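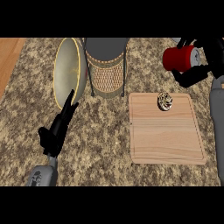 Workshop sign-up page accepting bookings past the seat limit

Search tickets Go

Status: Resolved
Product: Esari Bookings
Customer: Adberg Workshops
Priority: High

Reported by customer

Our December journaling workshop has a limit of 80 places. This morning the attendee list showed 106 names. The sign-up page still said "places available" when I checked at 9:15. I have closed the event by hand. Please tell me which bookings are over the limit and how this happened. I have not written to anyone yet.

Support, first reply

Thanks for closing the event. Please leave it closed and don't cancel any bookings for now. Can you tell us whether the event was copied from an older one, and whether you sell it through a partner page?

Customer

It was copied from the spring workshop. Yes, we also sell through the Nikolovski retreat calendar. The spring one did not have this problem, but it never filled up.

Support

Checked so far:

1. Seat limit on the event is set to 80. Correct.
2. Waiting list is on. No one was ever moved to it.
3. Bookings made on your own page stopped at the limit, as they should.
4. Bookings from the partner calendar kept coming in after that.

The partner calendar is linked to a ticket type called "Friend of Lonard House." That ticket type came over with the copy and has its own limit field, which is blank. A blank field is read as no limit, and it overrides the event total.

Steps to fix:

- Open Event – Tickets – Limits.
- Enter a number for each ticket type, or tick "Use event total."
- Save, then press Refresh Partner Pages.
- Make a test booking from the partner calendar. It should go to the waiting list.

Customer

Done. The first test booking still went through as confirmed. The second one, 4 minutes later, went to the waiting list.

Support

The partner page holds the old setting for a short time after a refresh, so the first result is expected. Please cancel that test booking. The late bookings are now tagged "Over limit" in your attendee list, sorted by time. You can move them to the waiting list or offer them another session – no emails go out until you press Send.

Customer

I can see the tags. We are adding a second session and will offer them that. OK to close.

Ticket closed. Replies within 4 days will reopen it.

Contact support | © Esari | Back to top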